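Section 4: Teaching the Rebuild Task

By now the arm is bolted down, homed, and no longer making the noise described in Section 3. What follows covers recording demonstrations of the PC rebuild with the Lendby hand controller. The arm will copy whatever you do, including the part where you hesitate over the memory module and mutter. (It does not record the muttering.)

4.1 Before you record

1. Lay out the parts tray. Every part goes in its own holder, the same way up each time.
2. Turn off power at the wall and unplug the computer. The arm stays on.
3. Open Plostanance on the control station and load the profile called Urquhart. If you load the default profile, the gripper closes at full force, and you will be shopping for a processor.
4. Check that both the wrist view and the fixed view are live. A frozen view looks exactly like a live one until you move something, so move something.
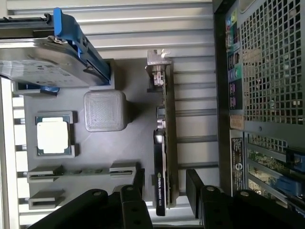 5. Set the speed limit to 49 percent. You may feel you are better than 49 percent. Record ten clean runs first and then we can talk.

Note: Wipe fingerprints off the processor before you start. The software won't care, but whoever inherits the computer might.

4.2 Recording a run

1. Squeeze the trigger halfway to take control. The status light turns green and the arm begins following your hand.
2. Press Record, then wait a full second before moving.
3. Bring the gripper in over the part from above. Line it up in the fixed view, then switch your attention to the wrist view for the last inch.
4. Close slowly. Stop as soon as the part is held.
5. Lift straight up, travel across, and lower straight down. Sweeping curves look lovely on replay and are very hard to learn from.

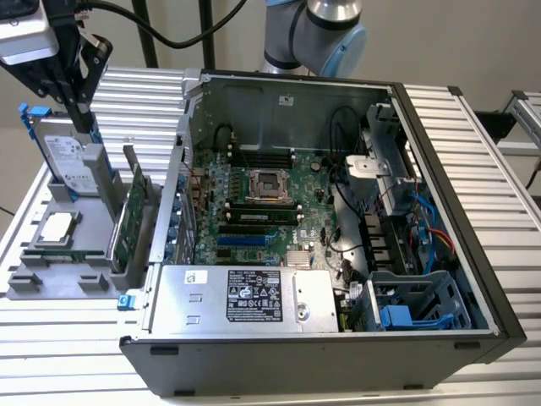

Figure 4-2. Case on its side with the panel off, parts tray to the left. The CPU socket is empty.

6. Release, back away, and press Stop. Mark the run Keep or Discard right then. You will not remember later which one was good.

CAUTION: Never push a part that resists. Open the gripper, retreat, and come in again. Jallport's warranty covers the arm and has nothing kind to say about bent socket pins.

4.3 Working close to brackets and trays

Tight spots are where most runs go bad, usually because the operator is watching the fingertip and has forgotten the rest of the gripper. The outer links are wider than the tips and will find any edge you have overlooked.

1. Drop the speed limit again, to 320 on the fine-motion scale. Yes, this is a different scale. We have raised it with the people responsible.
2. Approach with one finger leading and keep the other well open.

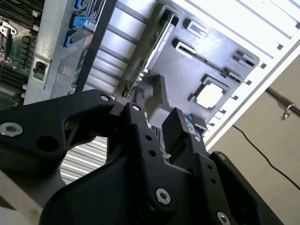
3. Once the finger touches, let go of the trigger and look at both views before you continue. The arm holds its position for as long as you like.
4. If the fault tone sounds, press Clear and start the run over. Don't patch the two halves together in the editor.

4.4 How many runs?

Plan on 68 kept runs for each part. Vary the starting position of the arm a little from run to run, but leave the tray where it is. Take a break when your discards begin to outnumber your keeps — that is your wrist talking, and it has a point.

To save the set, choose File, then Export Session, and leave the control station switched on until the progress bar closes. Replay and training are covered in Section 5.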